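**Snack-size produce** (also *minis*, *lunchbox veg*, in shops sometimes just "smalls") is a loose trade and kitchen term for small fruits sold whole and eaten in a bite or two. Mostly plum-shaped tomatoes, small sweet peppers, little round tomatoes. Mandarins are counted in by some sellers, not by others. No fixed size limit.

## Name and scope

"Snack-size" came in from packaging. Older seed lists say "pickling" or "cocktail". The Hedavier growers' list, last revised July 2022, puts 145 kinds under the heading, tomatoes and peppers together, no citrus. The Vondeck list is shorter and lets mandarins in. Botanically all of these are fruits, in the kitchen most get treated as vegetables.

## Shape and color

Yellow and orange kinds are the ones that get mixed up most. A yellow plum tomato and a yellow mini pepper can be close to the same length, both shiny, both narrower at one end. Same trouble with round orange tomatoes next to small mandarins. Color is no help at all, shape only some.

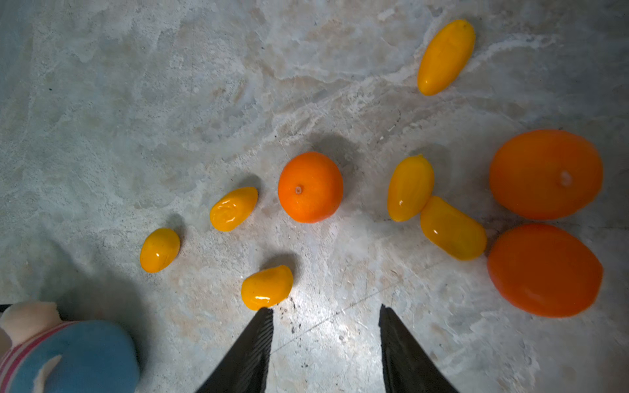 *Small yellow and orange fruits on a gray, marbled concrete surface.*

Usual checks, by hand:

- **Weight.** Peppers are hollow and feel light. Tomatoes feel full.
- **Squeeze.** Pepper wall springs back, ripe tomato gives a little and stays soft.
- **Skin.** Tomato smooth, mandarin pitted with tiny oil glands. Scratch and smell if still not sure.
- **Stem end.** Peppers tend to keep a thick green stub, unless trimmed. Tomatoes often drop theirs and leave a scar.

Wrinkled skin on a pepper usualy means water loss. Still fine cooked.

## Sorting

Small lots are sorted on a flat surface, spread out one layer deep so nothing hides underneath. Concrete, steel and oilcloth are all used. Concrete is cool and cheap but rough patches mark soft skins, so many packers lay a cloth down first. At Jerkbridge market the custom is color first, then kind, then size; the Bíró packing guide has it the other way, kind first. Both end up with the same trays.

Split fruit goes out for sauce. Soft ones same day or not at all.

## Storage

Tomatoes at room temperature, out of the sun, stem side down. Peppers in the fridge, dry, in a bag left open. Mandarins keep longer cold but taste better if taken out an hour ahead. Mixed bowls look nice and dont keep well: one bad tomato spreads mold to the rest. Washed fruit should be dried before it goes in anything with a lid.

## Season

Outdoor tomatoes and peppers peak late summer into September in most northern areas. Under glass, most of the year. Mandarins come in later, autumn and winter, so the two groups overlap only for a few weeks unless one is shipped in.

## See also

- Cherry tomato
- Sweet pepper
- Mandarin orange
- Produce grading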